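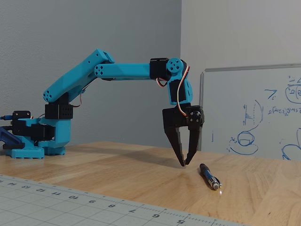

We use cookies to remember your region and language settings. Accept all | Manage preferences

Section 4: Setting up the Batex sit-stand desk

4.1 Before you start

The desk should be fully assembled as set out in Section 3, standing upright, with the worktop screwed to both rails. Allow a clear space of 12 cm behind the worktop and on each side for the full height of travel. Window sills, wall shelves and drawer handles are the usual obstructions.

CAUTION: Do not plug in the control box until all leg cables are connected. Connecting a leg to a live control box can damage the motor driver and is not covered by the warranty.

4.2 Levelling the feet

1. Place a spirit level along the front edge of the worktop.
2. Turn the adjusting foot at the lower end clockwise, seen from above, until the bubble is centred.
3. Repeat from front to back at each end.
4. Press down on each corner in turn. If the desk rocks, lower the foot diagonally opposite the corner that moves.

Note – on carpet, level the desk again after a few days of use. The feet settle unevenly.

4.3 Connecting the power

1. Push each leg cable into the sockets marked M1 and M2 until it clicks. Either leg may go to either socket.
2. Connect the handset to the socket marked HS.
3. Fix the cables to the underside of the worktop with the clips supplied. Leave a loop of slack at each leg.
4. Plug the mains lead into the control box, then into a wall outlet. Do not use a power board that is already carrying a heater.

4.4 First reset

The display shows "rSt" when power is first applied. The desk will not rise until it has been reset.

1. Remove everything from the worktop and from under it.
2. Press and hold the DOWN button. The desk lowers slowly to its end stop, rises slightly and halts.
3. Release the button when the display shows a height.

CAUTION: The anti-collision function is disabled during reset. Keep hands, chairs and pets clear.

4.5 Storing a height

1. Move the desk to the height you want.
2. Press M, then 1, 2 or 3 within five seconds. A single beep confirms the setting.

For seated work, your forearms should be level with the worktop and your shoulders relaxed. For standing work, start from elbow height and adjust down in small steps.

Note – stored heights are kept through a power failure. They are erased by a reset carried out with the M button held down.

4.6 Error codes

E01 – a leg is not detected. Disconnect the mains, reseat both leg cables and repeat 4.4.
E04 – the legs are out of step. Repeat 4.4.
E07 – overheating. Leave the desk idle until the code clears.

If E04 returns after a second reset, stop using the desk and contact your Hundstead dealer with the serial number from the control box label.

Related items
Section 3: Assembling the legs and rails
Section 5: Cable tray and drawer fitting
Section 6: Cleaning and care of the worktop
Batex spare parts list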